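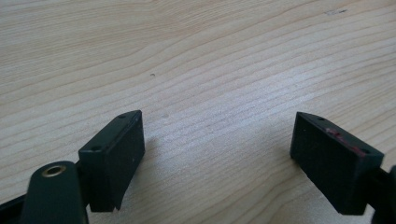

Pale wood tabletop, with two dark green fingertips standing open over it.

Skostow gets its turnaround calls, but read the small print

Valentini Cruises has told the harbour board at Skostow that it wants to use the port as a turnaround stop from next August. Passengers would start and finish their holidays in the town instead of wandering through it for an afternoon. The local paper ran it as done and dusted. It is a letter of intent, five pages long, and either side can walk away from it until the berth works are signed off.

The ship named in the letter is the Indura, which carries 3295 passengers when every cabin is sold at two to a room. The harbour board's own leaflet says 3527. I asked where the higher figure came from and was told it includes third and fourth beds, which only fill up in the school holidays. Most of the 30 calls fall outside them.

Then there is the parking. A turnaround port needs somewhere for people to leave their cars for a week or two, and the plan has 1000 spaces on the old timber yard. The access road to the timber yard is single track past the slipway. Widening it is down as "a matter for later discussion". Anyone who has sat behind a caravan there on a Tuesday morning in summer may want that discussion rather sooner.

Regular readers will remember Wadari, down the coast, which was promised much the same by another line. It built the baggage hall, the ship came for two seasons, and then the line moved her somewhere warmer. The hall is now used for indoor bowls and the harbour is still paying off the loan. The Skostow letter has no minimum term in it that I could find. It does have a discount on port dues for the first three years, so the town would be at its cheapest just when it is spending the most.

None of this makes it a bad idea for those of us who like to sail from nearby. I would happily skip the motorway and the airport hotel. But Valentini has not opened bookings, has not given fares, and would not tell me whether the winter calls are firm. Travel agents are already taking names for a "priority list", and one wanted a deposit. I would keep my money in my pocket until there is a sailing with a date on it.

The harbour board meets again next month, and the berth works are on the agenda. The parking is not.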